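Features > Desk & Paper > The Long Read

Latest Rooms Makers Desk & Paper Back Issues Subscribe

The drawer of good pens

Everybody has one. Second drawer down, usually, under the takeout menus. Mine held 15 pens when I finally tipped it out on a February night, and most of them had come to me as gifts, and most of them I had never filled, refilled or even uncapped since the thank-you note.

Good pens are what people give when they don't know what to give. Graduation, retirement, the end of a job you were glad to leave. They come in a box with a little satin bed. The box goes in the closet, the pen goes in the drawer, and you carry on signing for packages with a stick from the bank.

So I took the whole lot to Piddale, where there is a pen repair counter at the back of a stationery store called Hodness. Go early. By 7 in the morning there are people leaning on the door, and the counter only takes 6 customers before lunch. It smells of ink and wet paper towel. Trays everywhere, labels in pencil, a radio on low.

First thing I learned: stop posting the cap if it doesn't want to be posted. Second thing: I'd been storing them wrong. Fountain pens like to rest nib up. Ballpoints don't much care. Rollerballs dry out if you so much as look away, so put the cap back on, every time, even for a phone call.

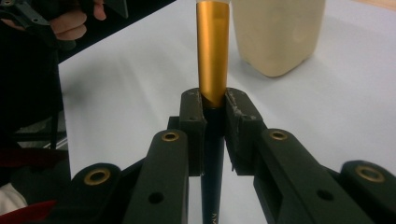

The two-tone pens are the ones people get sentimental over. Gold and navy, gold and black, silver and a red like nail polish. They were the dress shoes of the desk for a long time and they've come back around, partly because thrift stores are full of them and partly because they look so good lying on plain white paper. Mine had gone dull from years of rolling around with loose change. A soft dry cloth did most of the work. No metal polish, I was told, quite sternly. Plating is thin and when its gone it's gone.

Then the refills. This is where most good pens die. Somebody runs it dry, can't find the right size, and into the drawer. Take the old refill with you to the store. Don't describe it, don't measure it with a school ruler, just take it. Hodness has a wall of them and still had to send off to Peranbridge for two of mine. Took a while. Cost less than lunch.

Ink is another matter. I bought a bottle of Ekström blue-black and got it on a shirt before I was out of the parking lot. Lovely color on the page. Less so on a cuff.

What to keep, then? I used a dumb test and would use it again. Write the grocery list with it. If your hand is annoyed by the time you reach the eggs, that pen belongs to someone else. Slim barrels look elegant and some hands hate them; a fat one can feel like writing with a candle. Weight matters more than price. One of my favorites turned out to be a freebie from a tire shop.

The priciest of the bunch, which the counter said might fetch 200 dollars with its box, failed at milk. Scratchy, top heavy, and a clip that caught on evrything. I'm selling it. The box was still in the closet, satin bed and all.

The rest now stand in a jam jar next to the phone. Dusty already. But I wrote four letters last month, real ones, with stamps, and got two back.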